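Sep 5, 2023

Rain first thing and then the most beautiful soft afternoon, the sort you don't trust at first, so I had my coat on until nearly two and carried it for the rest of the day. Teresa Ó Súilleabháin rang before breakfast to ask was I still on for the walk up past Erwood, and I said I was, though I had one eye on the window and the other on the porridge, which caught.

We've been promising ourselves that walk since February. It's the old lane that goes up behind the chapel and along the top, and my father used to take us up there for blackberries when we were small, with a bucket each and strict orders not to come home until the bottom was covered. I am 66 now and I still can't pass a bramble without feeling I ought to be getting on with it. Teresa had brought two ice cream tubs and a walking stick for hooking down the high ones, and I had brought nothing but a bag with the bread still in it, so we ate the bread.
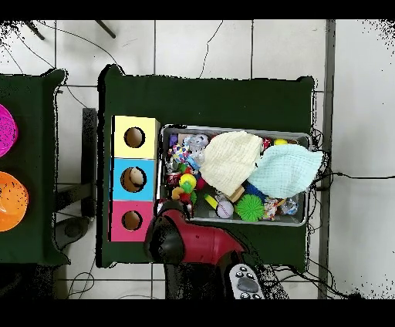 The berries are very good this year, much better than last, when they went straight from red to mush. The best were on the bank by McGrath's gate, where the sun gets in, and we stood there the best part of an hour talking about her sister's hip and whether it's worth doing anything with the front garden before the winter. (I think yes, she thinks leave it, and she is probably right, she usually is about gardens.) A young fellow came by with a collie called Maser, a lovely daft creature who put his whole nose in my tub and then looked very sorry about it. I gave him the crust.

I had forgotten how steep the last bit is. There used to be a bench at the top and it's gone, only the two concrete feet left, so we sat on Teresa's coat and looked at the river for a while. She told me a long story about a wedding in Listowel that I'm nearly sure I've heard before, but it has a new ending now and I liked it better.

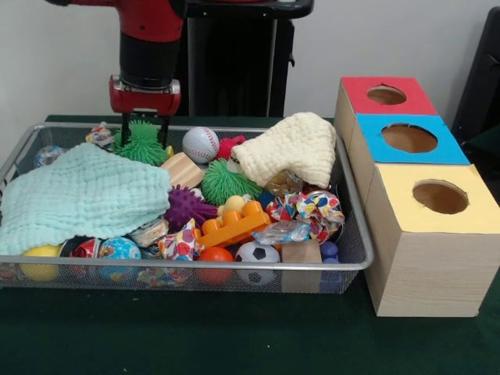

Home by half past five with my shoes destroyed. I weighed what I had and it came to just over three pounds, so I did the jam there and then, knowing well that if it went in the fridge it would still be there on Sunday week. Mam's recipe says to boil it 18 minutes and I gave it 19, and it has set like a brick in the one jar I tested, so I'll have to warn people. The kitchen is purple. I found a splash on the calendar and another on the good cushion, and how it got from the cooker to the cushion I couldn't say.

Must ring Teresa tomorrow about her tub, and get more lids. My hands are scratched to ribbons and I can't get the stain out from around the nails, even with lemon. Bed now, with the window open, and the whole house smelling of sugar.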